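3.2 Storage of tableware in shared kitchens

Most of the homes in the Zanholm survey had no cupboard set aside for everyday plates. People stacked them where they fell to hand -- by the sink, on a sill, on top of the fridge. Of the 467 households who sent the form back, more than 300 said they rinsed and stacked before anything else was done. Chipping was the main complaint. Rim chips mostly, foot chips less so. Glaze wear was hardly mentioned, though we had expected it to be, given the earlier work by Jayawardena on hard water and cheap glazes.

Patterned rims came up again and again in the free text answers. People keep them (for such rims see Fig. 2) longer, even when chipped. One woman in Otance had glued the same bowl twice and still ate from it.

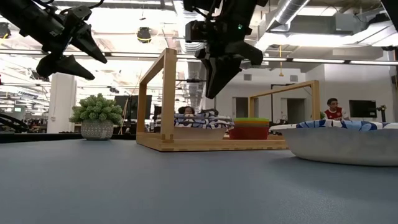
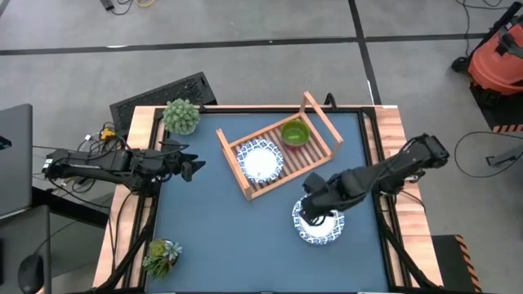

Figure 2. Tableware with patterned rims: two pale bowls (first picture) and two white plates with blue rims (second picture).

Plain ware was treated very differently. Thrown out at the first crack, or put under plants. Cost does not explain this, as the plain Lustico set was the dearer one in both towns. Age may. The older the set, the less likely it was to be thrown away, and patterned sets were older on the whole. We did not ask who had bought them or whether they were gifts, wich was a mistake and is put right in the September form.

Drying is a seperate matter. Racks were common but small, and in shared kitchens they filled up by midday. Overflow went onto towels. Malsha Wanigasekara coded these answers by hand and kept "rack" and "towel" apart even where both were in use, so the totals in Table 4 overlap. Not a fault as such -- but the columns should not be added up. Chips by drying method are dealt with in 3.3.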